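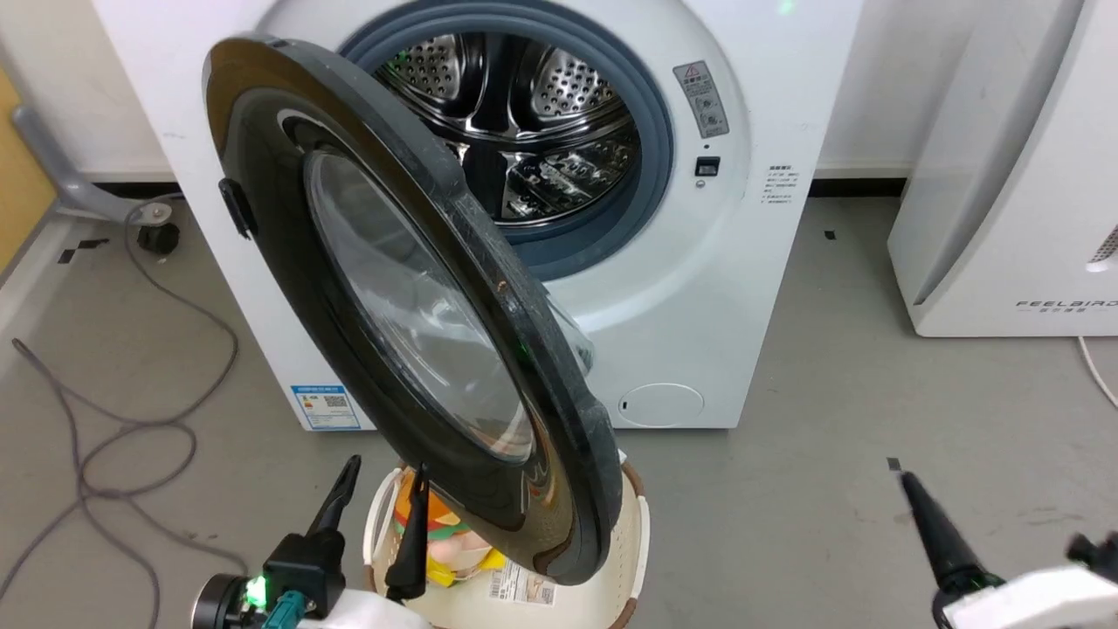 Photo: Clornden Home Forum, laundry section

Front loader door smells and leaves grey marks on light clothes
Posted by gutside22 in Laundry and Appliances

I have a front loader with the usual rubber gasket around the opening. Since July there has been a musty odour when the door is opened, and light-coloured items come out with small grey smears. I run most loads cold with liquid detergent. The drum looks clean. I have wiped the door glass and it made no difference. Is this the gasket, the filter or the drain hose, and in what order should I check them?

2 replies

Brevex_bench
Start with the gasket. Pull the lip forward at the bottom and look in the fold. Residue collects there along with hair and coins, and grey smears on clothing usually come from it. Wipe the fold with a cloth and warm water with a little dish detergent, then dry it. Check that the drain holes at the lowest point are clear.

Filter next. On many front loaders it sits behind a small cover low on the front panel, often round with a slot for a coin. Switch off at the wall, let any hot water cool, put a shallow tray and a towel underneath, and unscrew slowly. Expect up to 2 litres. Rinse the filter, check the cavity for lint, refit it firmly and look for drips on the next load.

Then run an empty hot cycle at 60 degrees or higher, using drum cleaner or whatever your manual specifies. Do not mix bleach with vinegar or any other cleaner. Repeat every 6 weeks if you wash mostly cold. Leave the door ajar between loads – unless there are small children or pets in the house, in which case dry the gasket and glass by hand and close it.

If the smell is still there after that, look at the drain hose. Pushed too far down the standpipe, it can siphon and bring odour back.

clornden56
Use less detergent. I halved mine and the smell went in a fortnight. Never touched the filter. Powder is better than liquid anyway in my opinion.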